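La Liga de Skeluvville aplaza la votación sobre los derechos de televisión

La asamblea extraordinaria de la Liga Regional de Fútbol de Skeluvville terminó el lunes sin votar el contrato de retransmisión de las próximas temporadas. Los clubes aprobaron en cambio una auditoría externa de los pagos recibidos por la anterior directiva, que dejó el cargo en marzo tras la apertura de diligencias por parte de la fiscalía.

La investigación se centra en el acuerdo firmado con la empresa de marketing deportivo Brorkier, que gestionaba la publicidad de los estadios y la venta de imágenes a televisiones locales. Según la documentación entregada a los clubes, el contrato se prorrogó dos veces sin concurso y sin pasar por la asamblea. La fiscalía quiere saber quién autorizó esas prórrogas y adónde fue a parar una comisión de 444.000 euros que figura en las cuentas como «asesoramiento comercial».

Brorkier sostiene en un comunicado que todos los servicios facturados se prestaron y que ha entregado a los investigadores la información solicitada. La empresa conserva por ahora la gestión de las vallas en los campos de primera división regional. 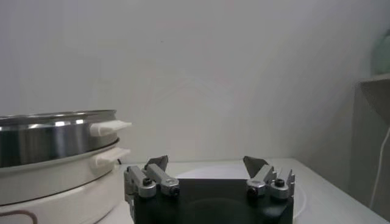
La reunión empezó a las seis de la tarde con representantes de 40 clubes, número suficiente para tomar acuerdos sobre las cuentas pero no para modificar los estatutos. Por ese motivo quedó fuera del orden del día la propuesta de limitar a dos los mandatos del presidente, que volverá a presentarse en junio.

El punto más discutido fue el reparto del dinero que la Liga mantiene retenido desde el otoño. Los clubes pequeños pedían que se abonara de inmediato una parte a cuenta, ya que varios tienen pendientes los recibos del arbitraje y del seguro de los jugadores. La junta gestora respondió que no puede disponer de esos fondos mientras el juzgado no aclare si proceden del contrato investigado. Finalmente se acordó un anticipo de 2.000 euros por club con cargo a la reserva ordinaria, que no está afectada por las diligencias. Hubo 7 votos en contra.

El Lirno, último campeón, votó a favor del anticipo y anunció que lo destinará íntegramente a su cantera. El Srour se abstuvo. Su delegación recordó que el club había reclamado por escrito una copia del contrato de televisión en dos ocasiones y que en ninguna recibió respuesta.
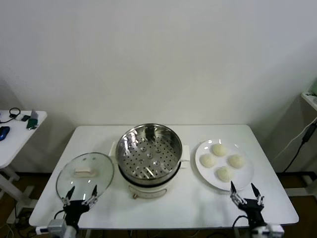
En cuanto a la auditoría, la junta gestora pedirá presupuesto a tres despachos de fuera de la comarca. El encargo abarca los pagos a proveedores, los gastos de viaje de los directivos y las entradas de protocolo de las últimas finales de copa. El informe se enviará a todos los clubes al mismo tiempo, con sus anexos, y después a la fiscalía. La gestora no ha querido dar un plazo de entrega.

La competición no se ve afectada. Los partidos de la última jornada se disputarán en los horarios previstos y la final de copa se mantiene en el estadio municipal de Skeluvville. Sí cambia la forma de seguirlos: al no haber contrato en vigor para la próxima temporada, cada club podrá emitir sus encuentros de casa por medios propios, siempre que avise a la Liga con dos días de antelación y permita el acceso a la televisión del equipo visitante.
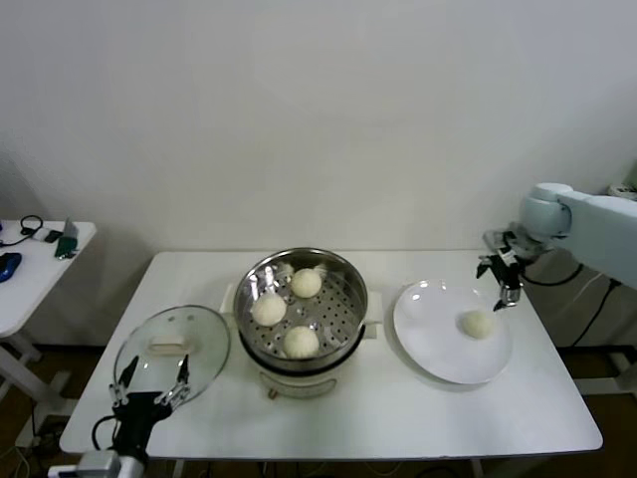

También se aprobó abrir un buzón confidencial para que entrenadores, árbitros y empleados puedan comunicar irregularidades. Lo atenderá un bufete ajeno a la Liga y no será obligatorio identificarse. Los clubes recibirán la dirección por correo junto con el acta.

Las licencias de juveniles que quedaron paradas con el cambio de directiva se tramitarán en la secretaría, en horario de mañana. Los delegados deben presentar el formulario antiguo, que sigue siendo válido, y el justificante de la revisión médica.

La próxima asamblea se celebrará en junio. El borrador del acta puede consultarse ya en la sede, y las alegaciones se admiten hasta la víspera de la convocatoria.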